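Kartenetui statt dicker Geldbörse – wer hat den Umstieg durchgehalten?
Forum > Alltag und Haushalt > Geld und Bezahlen
23 Antworten, Seite 1 von 2

packesel_nord
Hallo zusammen,
ich schleppe seit Jahren eine Geldbörse mit mir herum, die in keine Hosentasche mehr passt. Drin sind Bankkarte, Kreditkarte, Ausweis, Führerschein, Krankenkarte, Bibliotheksausweis und ein Stapel Kundenkarten, von denen ich die meisten nie vorzeige. Dazu Kleingeld und Kassenzettel.
Jetzt will ich auf ein kleines Etui umsteigen. Im Auge habe ich das Torkus mit Druckknopf und das Grandeck mit Gummizug. Mehr als 80 Euro möchte ich nicht ausgeben. Was nehmt ihr mit und was bleibt zu Hause? Und wohin mit den Münzen?

Felgenputzer
Ich habe das Grandeck im zweiten Jahr. Der Gummizug ist inzwischen ausgeleiert, mit vier Karten rutscht da schon mal eine raus. Mit sechs hält es. Würde ich nicht wieder kaufen.
Münzen kommen bei mir lose in die Jackentasche und abends in ein Glas. Wenn das voll ist, bringe ich es zur Bank.

mirabelle_k
Welche Bank nimmt denn noch Münzen ohne Gebühr? Bei mir muss man das rollen, und die Filiale hat nur vormittags auf.
Zum Thema: Ich bin umgestiegen und wieder zurück. Auf dem Wochenmarkt und beim Bäcker zahle ich bar, und ohne Münzfach ist das lästig. Wer nur im Supermarkt mit Karte zahlt, kommt sicher gut klar.

Hinterhof
Druckknopf, eindeutig. Meins ist dunkelblau, innen hellblau, mit einer Klarsichthülle auf der linken Seite. Da steckt die Karte, die ich am häufigsten brauche. Rechts kommt bei mir höchstens mal ein gefalteter Schein rein. Liegt hier gerade offen auf der Arbeitsplatte:
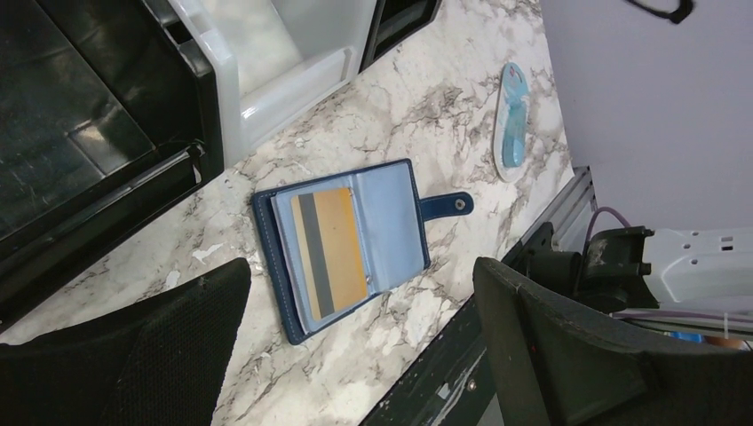
Re: Kartenetui statt dicker Geldbörse

packesel_nord
Danke, so in der Größe hatte ich mir das vorgestellt. Kommt die Karte aus der Hülle gut raus oder klemmt das?

Hinterhof
Am Anfang war es stramm, nach ein paar Wochen ging es. Zum kontaktlosen Zahlen nehme ich sie sowieso nicht raus, ich halte das Etui ans Gerät. Beim Geldautomaten muss sie natürlich raus.

Zahlmeister80
Klarsichthüllen würde ich nicht empfehlen. Bei meinem alten Felthorpe ist die Folie an der Ecke gerissen, und die Karte hat mit der Zeit einen Schleier bekommen. Seitdem nur noch Steckfächer.
Außerdem fehlt mir in der Diskussion der Funkschutz. Ohne Abschirmung kaufe ich kein Etui mehr.

Felgenputzer
Den Funkschutz halte ich für Verkaufsargument und sonst nichts. Ich kenne keinen, dem so etwas in der Bahn passiert ist. Wenn man zwei Karten mit Funk direkt übereinander steckt, meldet die Kasse meistens sowieso einen Fehler.

Zahlmeister80
Kann sein. Kostet aber kaum Aufpreis, und ich muss nicht darüber nachdenken.

mirabelle_k
Bitte nicht wieder die Funkschutz-Diskussion, dazu gibt es schon einen Thread mit über 2.000 Beiträgen.
@packesel_nord: Bevor du etwas kaufst, leg zwei Wochen lang alles in eine Schublade, was du nicht benutzt. Was dann noch in der Börse ist, muss ins neue Etui passen. Bei mir waren es fünf Karten.

lotse_ost
Die Kundenkarten kannst du fast alle aufs Handy holen. Den Strichcode abfotografieren geht auch, hat bei mir bisher nur im Baumarkt nicht funktioniert. Den Führerschein habe ich trotzdem immer im Original dabei.
Schreib dir außerdem die Sperrnummern auf und leg den Zettel zu Hause hin. Ich habe mein Etui im November im Zug liegen lassen und musste alles erst zusammensuchen.

Felgenputzer
Hast du es wiederbekommen?

lotse_ost
Ja, nach neun Tagen über das Fundbüro. Die Karten waren da schon gesperrt, der Schein war weg.

packesel_nord
Kurzer Zwischenstand: Die Schublade ist gut gefüllt, übrig sind sechs Karten und der Ausweis. Das Grandeck ist damit raus. Ich schwanke noch zwischen dem Torkus und einem von Adugna, das hat ein kleines Münzfach mit Reißverschluss, ist aber deutlich dicker. Hat das jemand?

mirabelle_k
Das Adugna habe ich seit dem Frühjahr. Ins Münzfach passen vielleicht zehn Münzen, dann beult es. Für den Bäcker reicht das. Der Reißverschluss hakt am Anfang etwas.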